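9 May 2019

Up before six because of the garbage truck. Cloudy first thing, clear by nine. I had toast and the last of the marmalade and wrote the list on the back of the Climgate envelope: table, racks, glasses, call Filippos, post the Trokstead form. I got through all of it except the form.

The dishes took most of the morning. They have been waiting since the move, and I was tired of washing the same two mugs. Eirini Andreadis told me weeks ago to put paper down first and do the whole lot on one big table, and I finally did it her way. The brown paper is the heavy kind, left over from the roll I bought in November for 5 dollars. I taped nothing. It lay flat enough by itself once it had been out of the roll overnight.

I put the cup rack on the left, where I would have it in the kitchen, and the dish rack on the right. I wanted to see how much counter the pair of them would need. More than I have, I think. The counter next to the sink is 800 millimeters, and the stove takes over right after that.
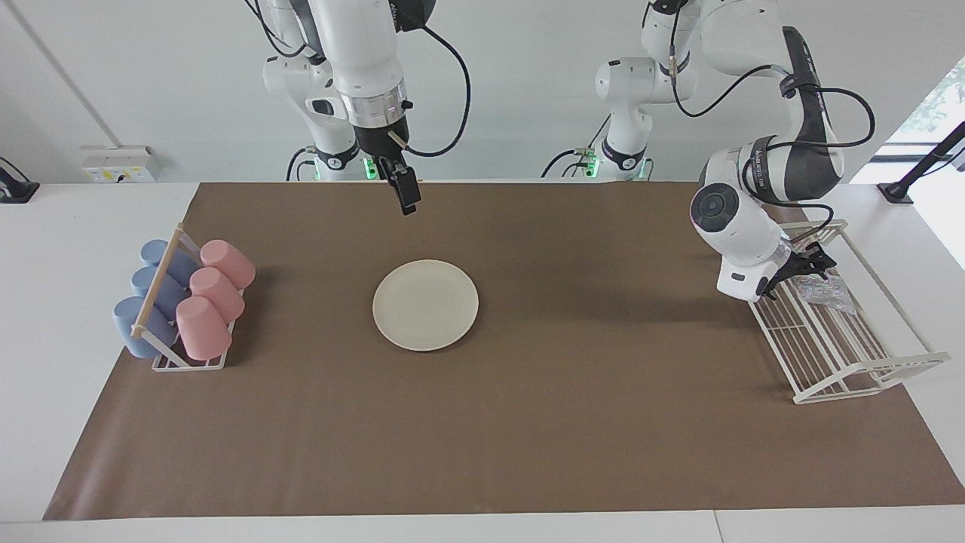 Cup rack on the left, dish rack on the right. Morning.

I like the cup rack better than I expected to. It is white wire with a wooden dowel across the top, and it stands taller than the old one. The old one was the plastic thing from my mother's apartment, and it had gone yellow along the feet. It went out with the garbage last week and I don't miss it. Filippos said on the phone that wire racks rust at the joints after a year. His did. He also leaves his standing in a puddle, and I told him so. He is coming Sunday and bringing the drill.

While I was on the phone I asked him about the shelf over the sink. He thinks the wall there will hold a bracket but wants to look at it before he promises anything. I would put the glasses up there if it will take them. Otherwise they go in the tall cupboard with the baking pans, and I will be getting on a stool every time somebody wants water.

Lunch was lentil soup from the freezer, too much pepper. Sohail Ghumman came by to return the ladder and stayed for a bowl. He says they are closing the Drondov store at the end of the summer and everything will be marked down. I could use a drawer tray and a colander. He wouldn't take any of the plates I don't want. He did take the gravy boat, for his sister.

After he left I went through the plates. The blue ones with the chips go. The white ones stay, and so does the big oval platter, though I have used it twice. I kept one of the chipped blue bowls for keys. The electric bill was in the mailbox when I took the first box down, 926 for the building's shared part of the quarter, split among all of us. Pantelis Margaritis from upstairs was getting his mail at the same time and wanted to talk about it. He thinks the hall light is the trouble. I said I would turn it off when I go to bed if he turns it off when he gets up.
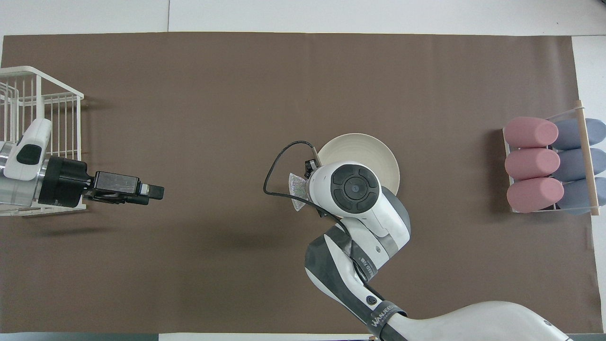 Wrapping is what I always underestimate. For the last move I used newspaper and spent two days washing ink off everything, and this time I bought plain white tissue and ran out of it before the second shelf. The paper on the table could be cut up for wrapping once I'm finished with it, as it has only a few faint creases. It is stiff for glasses but fine for plates. The shiny see-through stuff, the crumpled silvery piece with a bit of rainbow in it, is no good for wrapping anything with a handle. It slides. I am keeping it anyway for the next time I have a present to do.

Two boxes are packed for the thrift store, both marked on the side and on the lid. Thanakorn Wiriya said he can drive them over when he goes to Moschos for his paint. I should have asked what time they stop taking donations.

Swept the floor, put the tape and scissors back in the drawer, ate an omelet standing up. My back is sore on the left side. Tomorrow the pans, and the Trokstead form before noon.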